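3.2 Garments and work surface

The garment set was restricted to short-sleeved T-shirts in adult sizes. Long sleeves introduce a separate step in which the sleeve is laid back over the body, and earlier work with the Testard scheme showed that coders disagreed on when that step ended. Shirts with a chest or back print were kept. The print is stiffer than the surrounding jersey and resists a sharp crease, but it also gives the coder a fixed reference on a cloth that otherwise has few. On the orange shirt used for the examples in this section, the lettering is white and large enough that part of it stays legible in several of the folded states.

All folding was done on a flat white table. The shirt was laid with its body running along the length of the table and the hem brought toward one side, so that a coder could name the hem, the sleeve corners and the collar area without reference to the wearer's left or right. Wrinkles present at the start were left in place. Smoothing the garment before the first fold would have removed most of the variation that the coding was designed to capture.

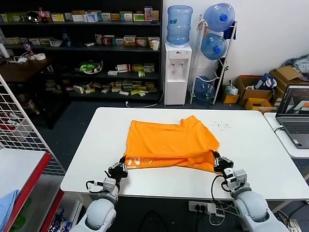
A state is defined as any arrangement of the cloth that can be described by the position of its visible edges and the number of layers judged to lie between them. The full scheme has 13 states, from fully spread to finished bundle. Transitions are not coded. If an edge is raised from the table or held under tension, the record is assigned to the state that preceded the lift, and the code "H" (held) is added. This rule departs from Testard, where a held edge opens a state of its own. In pilot coding, the older rule produced long runs of very short states that carried no information about the fold.

3.3 Partial folds and bunching

The most frequent difficulty was the partial fold, in which one region of the shirt has been turned over and the rest has not. A sleeve folded under the body leaves a step in the outline and a ridge on the upper surface. A bunched sleeve leaves a similar ridge with no clear edge. Seen from above, the two are easily confused. Seen from a low angle across the table, the bunched form stands higher and its ridge is rounded, while the panel nearer the hem remains smoother. 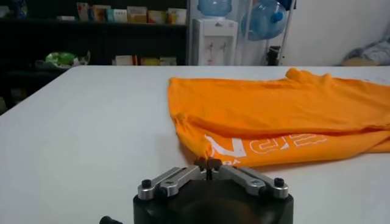

Coders were therefore instructed to consult both a high and a low view before assigning a partial-fold code. Where the views conflicted, the low view took precedence for height and the high view for outline. Covadonga Quintana drafted the decision table for these cases (Appendix B). It contains one exception: if a printed area crosses the suspected fold line, the continuity of the lettering decides the matter, whatever the height of the ridge. A letter interrupted along a straight line indicates a fold. A letter that is merely distorted indicates slack cloth.

3.4 Compact states

Compact states are those in which the shirt has been reduced to a strip or bundle and the sleeves can no longer be told apart from the body. They are defined by outline only. The coder records which end shows the print, whether the long side lies parallel to the table edge, and whether the ends are squared or rounded.

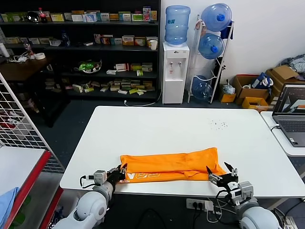

Layer number was dropped from the compact states after the first coding round. It could be inferred from the preceding states but seldom read from the cloth itself, and the inferred values added nothing to the analysis. Surface condition was retained on a coarse scale taken from Besson: flat, soft folds, or creased. A strip with soft folds and a rounded end is coded C2, even if the opposite end is out of view. The squared form is C3.

Figure 4. Orange cloth lying flat on the table, with soft folds and a rounded end. 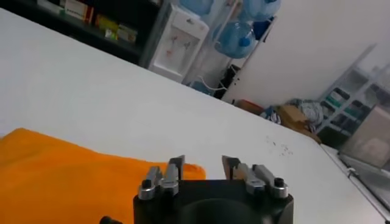

3.5 Coding procedure and agreement

A total of 600 records were coded independently by two coders, Quintana and Sheena Haldane, using the Ovska annotation form. Neither coder had access to the other's entries until both sets were closed. Disagreements were resolved by discussion, and the original codes were kept for the agreement analysis reported in Section 4. The "H" code was analyzed separately from the state codes.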